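We stayed in Varkby for four nights in February and used the Esever shuttle from the airport, both ways. I booked online and paid 52 euros per person. The ride is roughly 100 minutes, and our driver stopped once so the children could stretch their legs. The van was clean, but there was little space for ski boots.

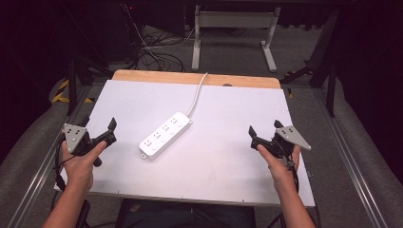
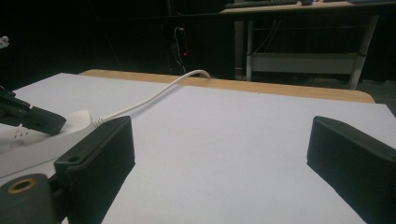

The white-topped table, two views.

The apartment was at Riis, 2 minutes on foot from the lift. Beds were good and the kitchen had enough pots for a family. I must say the drying room was too small for all guests, so in the evening we had to wait for a free hook. On the way back the shuttle came late, and the office answered my message only after we were already on the road. I would book it again, but I would ask for the bigger van.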